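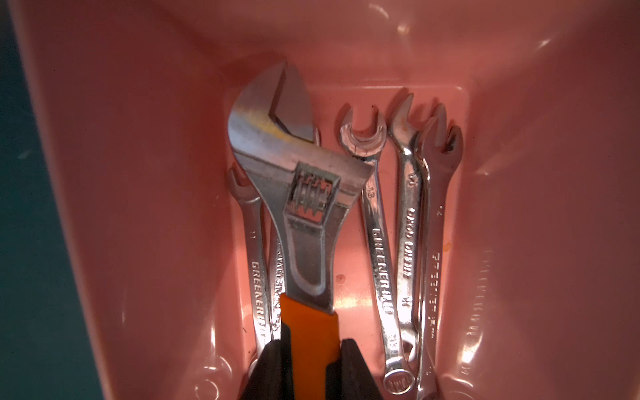 Chapter 7
Automation and the Work of the Tool Room

When a workplace brings in automated equipment, the first jobs to change are often the small ones. Sorting, fetching and putting away hand tools take up part of every shift, yet they seldom appear in a job description. This chapter considers what happens to employees when such tasks are handed to a machine.

The main case is the Kavis maintenance depot in Didum, which employs 248 people and keeps some 3,000 hand tools in circulation. Before automation, each crew drew its own wrenches and returned them at the end of the shift. In July the depot assigned the return and storage of wrenches to two robot arms. Attendants who had worked at the counter were moved to inspection and repair, and their pay grades were reviewed at the same time.

The results were mixed. Crews waited less at the counter, but several long-serving attendants reported that they spoke with fewer coworkers during the day. Newer employees also had less practice in telling one wrench size from another – a skill the depot had always taught informally.

Section 7.1 describes how tasks are divided between workers and machines. Section 7.2 deals with retraining. Section 7.3 compares Kavis with the Ekari plant, where employees were consulted before any equipment was ordered. Key terms are listed at the end of the chapter.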